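So I finally watched The Salt Ledger, and I have been annoying everyone in my house with it ever since.

I'd had it on my list from back in February, when Meriem Chraibi wrote to me (hi, Meriem!) and told me to drop whatever I was doing and find it. I didn't drop anything. I watched two seasons of a baking show first, and then one evening the baking show ran out and there it was, sitting in the queue with its terrible gray poster. I almost went to bed. I'm so glad I didn't.

It's a first feature by Ilham Hegazy, who also wrote it, and it's set in a port town called Vandstead over one long winter. The main character is Nour, a bookkeeper at a fish processing plant who has been quietly keeping a second set of books for her boss for years. Then her younger sister comes home from the city with a suitcase and no explanation, takes a job on the packing floor, and starts asking why the women there are always paid a little less than the number on the board. You can probably guess where that goes – I did, more or less – but I had no idea how it would get there.

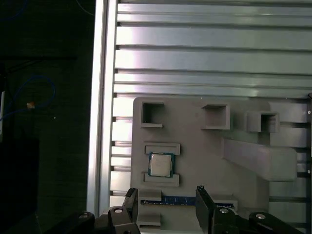

What I loved most is how much of the movie is people sitting at tables. Kitchen tables, the long one in the plant canteen, the folding one where Nour does her sums at night with a lamp pulled down so low it nearly touches the paper. Hegazy lets these scenes run. There's a dinner about halfway in that must be one of the longest scenes in the whole thing, and almost nothing gets said in it. The mother keeps putting more rice on everyone's plate. The sister keeps not eating it. Nour keeps looking at the door. I was holding a cushion by the end of it, and I don't normally hold cushions.

The two leads are wonderful together. They really do seem like sisters, in that way where they can be furious with each other and still pass the salt without being asked. The older one has the harder job, I think, as she has to spend most of the movie saying nothing, and you have to believe she's both frightened and a bit proud of how good she is at the thing she's ashamed of. There's a moment when the boss praises her handwriting and she smiles before she can stop herself. I rewound it to see it again. (My husband: "Are we watching this or studying it?" Both, dear.)

I wasn't so sure about the boss himself. He's played big, with a lot of laughing and shoulder slapping, and for the first half hour I thought he'd wandered in from a sillier movie. He grew on me later, once the laughing started to get a little desperate, but I can see him putting people off. I also didn't need the subplot about the harbor pilot who is in love with the sister. He's sweet, he has a nice dog, and every time he turned up I wanted to get back to the plant.

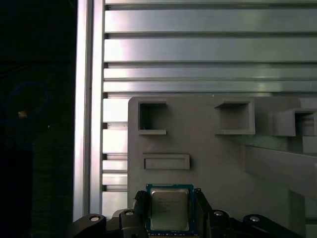
The music is by a duo called Katayama, and I can't decide about it. Mostly it's one low note on what I think is a cello, and it comes in whenever somebody opens a ledger. The first few times it made the hair on my arms stand up. After that I started waiting for it, and then I started giggling, and you don't want to be giggling during the scene with the safe. But over the credits they play a proper song, all the way through, and I sat there and listened to every second of it. I've had it in my head for days.

Now, the ending. I won't spoil it, but I will say I had to go for a walk around the block afterward. Nour makes a choice, and the movie cuts away before you find out what it costs her. My sister thinks it's a cheat. She called me up specially to say so. She wanted the courtroom, the boss in handcuffs, all of it. I thought it was just right, and we argued for so long that my tea went cold and I had to make another one. I keep thinking of the last shot, with all those women standing out on the dock in their white rubber boots, and how you can't tell if they're waiting for someone or about to leave.

It's 7 minutes shy of two hours, which felt short to me, and I'm a person who checks the clock during cartoons. The subtitles are good too, apart from one line where somebody is called "a complete lamp" and I still have no idea if that's a mistake or a real insult. I've started using it anyway.

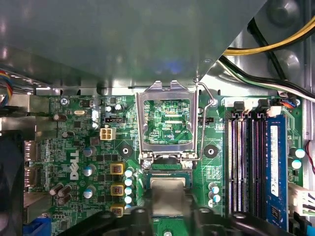 If you want to see it, it's on Unasum right now, and I believe it leaves at the end of the month, so don't do what I did and let it sit there. The little theater in Clorkurbridge is supposed to be showing it as well once they open up again. I'd go a second time just for that dinner scene with other people in the room. I want to hear whether they go quiet when the mother picks up the spoon.

Next up I'm going to try and track down Hegazy's short, the one about the wedding photographer. Meriem says it's funnier and a lot meaner. If any of you have a copy, or know where it's streaming, leave me a comment. And if you've seen The Salt Ledger, please come and tell my sister she's wrong about the ending.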